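Home | Projects | Reports | Student Work | Contact

This site uses cookies to remember your settings. Accept | Read more

Posted in February by the Bedroom Cloth team, Robotics Software Studio, Bragança

Sorting Out Two Hands: Software for Cleaning and Segmenting Handheld Gripper Recordings of Clothes Handling

When we picked our topic for the studio course, we thought (as I suspect most student groups think) that the learning part would be the hard part. We wanted to train a policy that could pick up a piece of clothing, get it more or less flat and fold it, using recordings made by a person holding a pair of grippers. We had a nice plan with boxes and arrows, and the box called "prepare data" was the smallest one on the page. By the end of the term that little box had eaten nearly everything, and this report is mostly about it. We're pleased with what came out, though, and we hope it saves the next group a few long evenings.

Our software is called Sinis. It takes raw recordings from two handheld grippers, lines them up in time, works out where each gripper was, cuts the long takes into short labeled pieces and throws away the pieces a policy shouldn't learn from. It sits on top of Kenow, the course's shared code base for trajectory estimation, and it writes files in the format that Drasport, the training toolkit used by the group before us, already knows how to read. We wrote no estimator and no network of our own.

What we were given

The recordings come from a small bedroom with a bed, a window and patterned wallpaper, and they show garments being handled with the grippers. Each gripper carries its own wide camera, and the finger opening is read from the yellow fingers in the picture. We had 166 takes to work with. Some are short and tidy, and some wander, with the operator talking something over, changing grip, putting a thing down and picking it up again.

The fisheye view is wonderful for a person looking at the footage, as you get the whole room at once, ceiling and all. It is less wonderful for the code. The gripper body takes up a big share of every image and never moves relative to the camera, so any feature tracker that isn't told about it will happily decide that the camera is standing still. A good many points also land on the person, or on cloth that is moving along with the fingers. 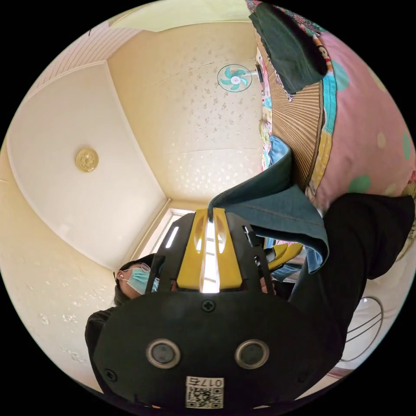
Step one: masking

We mask three things before any tracking is done. The first is the fixed body of the gripper, which we drew by hand once per device and stored as a polygon. The second is the black rim outside the fisheye circle. The third is people, found with an off-the-shelf segmentation model, run on every fifth image and carried forward in between.

The fixed mask sounds like a ten-minute job and it took us most of a week. Our first version was one polygon for both devices, and it fit one of them nicely and the other one badly. We now read the code on the label at the bottom of the housing at the start of each take and load the polygon that belongs to it. The label comes out upside down in the picture, so the reader simply tries the crop both ways. If it can't read anything, the take is put aside for a person to look at, and we're glad we did it like that instead of guessing, as a wrong mask does quiet damage that only shows up much later.

We tried masking the held cloth as well and gave it up. Cloth against cloth is a miserable thing to segment, and on a bed there is plenty of both. The model would take the garment and then a generous helping of the bedding with it, and we lost exactly the textured areas that the tracker likes best. In the end we let the estimator's own outlier rejection deal with it, which works well enough when there's sufficient room in view.

Step two: lining up the two grippers

The two devices keep their own clocks, and the clocks drift. Our plan was to use the motion of both trajectories and find the time shift that made the relative pose most stable while both grippers held the same garment. It's an elegant idea and we still like it! It fell down on soft things, though. A shirt held by two grippers is not a stick, and the distance between them can change quite freely until the fabric is pulled taut.

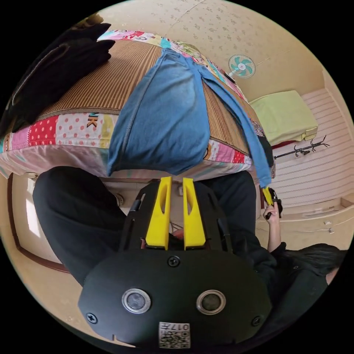

We ended up with a two-part approach. A rough shift comes from the sound tracks, which are cross-correlated over the whole take. Then we refine it using moments when one gripper can be seen in the other's camera. The yellow tips are easy to pick out by color, so we get a track of where the other tool is in the image, and we compare that with where its trajectory says it ought to be. The shift that makes the two agree is the one we keep.

One warning for anybody using our code: the color threshold is not something to trust blindly. Yellow turns up in bedding too, and in the first version our detector locked onto a patch of quilt and reported, with great confidence, that the second gripper was lying perfectly still. We added a check that a candidate has to move relative to the room for at least part of the take. It's a crude rule but it cured the problem in all the takes where we'd seen it.

Step three: trajectories

For the poses themselves we call Kenow with settings tuned to our footage. The two settings that mattered were the number of features kept per image, which we raised to 2,000, and the minimum parallax before a new keyframe is added, which we lowered. In a small room everything is close, and the operator turns the wrist far more than they walk. With the default settings the map would start nicely and then fall apart the first time the gripper was tilted up toward the ceiling.

Those upward-looking stretches were our biggest headache all term. A plain ceiling has very little on it to hold on to. What saves the track is whatever sits around the border of the view: the molding, the light fixture, the fan high on the wall, the small scattered pattern of the wallpaper. A bright window does the opposite. The exposure drops, the wall next to it goes dull, and the faint pattern stops producing usable points just when they're needed.

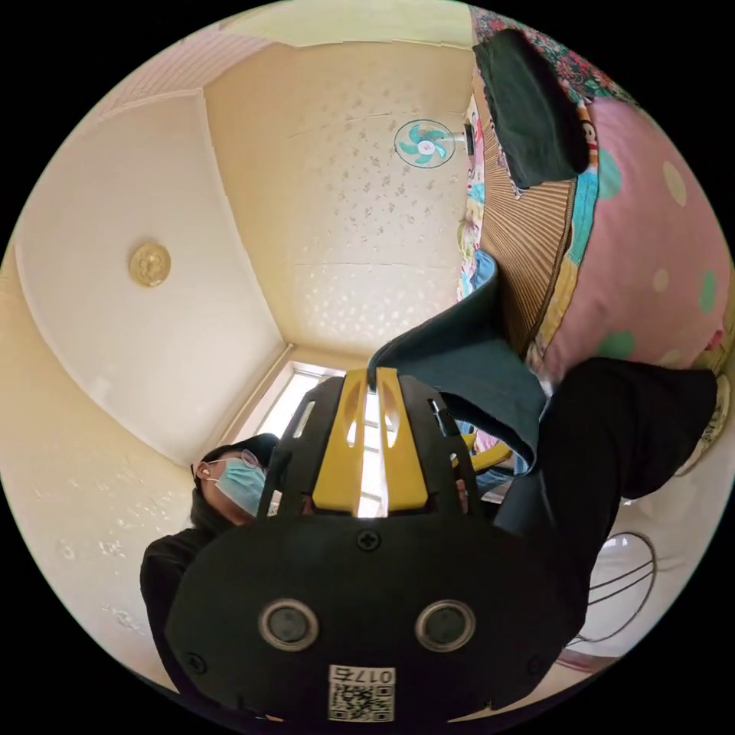

So we spent some time on the order in which a map is built. At first, each take was tracked from its own first image to its last, all alone. Now Sinis picks the take from a session with the most even coverage of the room, builds one map from it, and relocalizes all the others against that map. If tracking is lost, it can be picked up again as soon as something familiar comes back into view, and the poses before and after the gap are in the same coordinates. This also gives us both grippers in one shared frame without any extra calibration, a thing we had set aside two weeks for and didn't need to do. We spent the two weeks on bugs, of course.

Gaps shorter than 10 images are filled by interpolation. Anything longer is left open, and the segment is split there. We argued over this for an entire afternoon, and the deciding point was that a made-up pose in the middle of a grasp teaches the policy something false about the very moment we care about most.

Step four: cutting takes into segments

A policy for folding is not helped by a long stretch of somebody considering their next move. We cut on finger opening: a segment starts a little before a close and ends a little after the matching open. For two-handed work we join segments that overlap, so a take might give one long piece where both hands are busy and several short ones around it.

The labels are deliberately plain. We use "pick," "lift," "spread," "fold" and "place," and a segment can carry more than one. We'd begun with a much longer list, and when two of us labeled the same takes separately we found that we disagreed on nearly every fine distinction. What is the difference between a shake and a spread? We never settled it, and dropping the question made the labels better.

Automatic labels come from the trajectory and the finger opening alone, and a person then confirms or fixes them in a little browser tool. The tool shows both camera views next to each other with a strip underneath for the fingers, and you move along with the arrow keys. It isn't pretty. It is fast, however, and after an hour with it you stop thinking about the keys at all. We'd recommend to any group that they build the viewer first, before the pipeline, as half of our mistakes would have been plain to see in it.

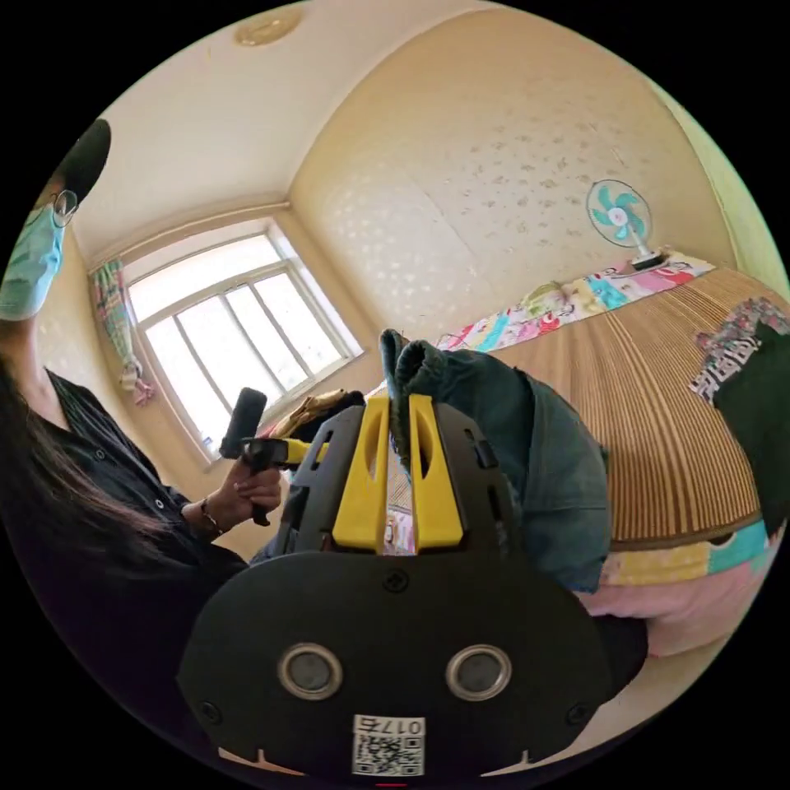
Figure 4. Dark teal cloth at the fingers of one gripper, with a second gripper held by the person at left.

What worked and what didn't

The shared map was the best decision we made. Sessions that used to need a lot of hand repair now mostly go through by themselves, and when they fail they fail loudly, with a message that says which take and which image. The label reading was a small thing that paid off every single day.

Synchronization is still the weak spot. If the second gripper is never seen by the first, we only have the sound to go by, and for a slow fold that's fine but for a quick grasp it isn't. Dark garments are also a trouble for us, especially black fabric close to the black finger frame, where our opening estimate gets jumpy. We smooth it, and the smoothing makes the close look later than it should. We know about this and haven't fixed it.

We did get as far as one small training run through Drasport, more to check that the files were readable than to learn anything. It loaded and it trained, and the loss went down. We never put the result on an arm, so we can't say a word about how well it folds, and we'd rather leave that to whoever has the bench next term.

For the next group

The code is in the studio repository under "sinis," with a readme that we tried hard to keep in step with the code. Start with the example session, run the masking stage by itself, and look at the masks before doing anything else. Please keep the tests for the time-shift code, even if they're slow. The hand-drawn polygons are in the "masks" folder, one file per label, and if a camera is ever taken off and put back on its mount, that device needs a new one.

Sign up for the studio newsletter to get new student reports by email. You can unsubscribe at any time.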